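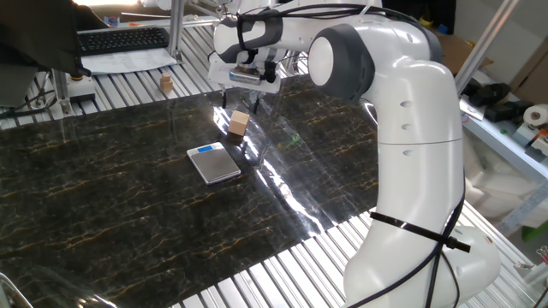
I got to the Morkent open day in Satville a good half hour before the doors opened, so the engineer who runs the arm took pity on me and let me in early (thank you!). She had coffee in one hand and was already typing with the other.

"People come in wanting it to dance," she told me. "I give them a wooden cube and a pocket scale." The job she's teaching it is to pick up the cube and set it on the scale, and so far she has logged 3,528 tries. I asked how many went well and she laughed. "Ask me in December."
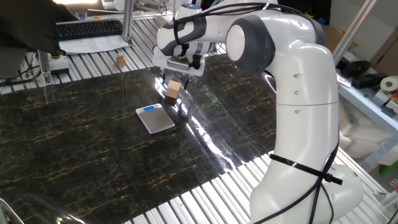 She came over from Plurkico 2 years ago, where she mostly wrote reports, and she doesn't miss it one bit. The software that plans each move is called Jin, and she talks about it the way I talk about my dog. "Jin hates shiny things. I could swap the mat for a dull one, but kitchens are shiny, so it had better learn."

By noon they'd had almost 176 visitors through, and kids kept asking her how strong it was. "Strong enough for a cube," she said every time, and went back to her coffee, which was stone cold by then.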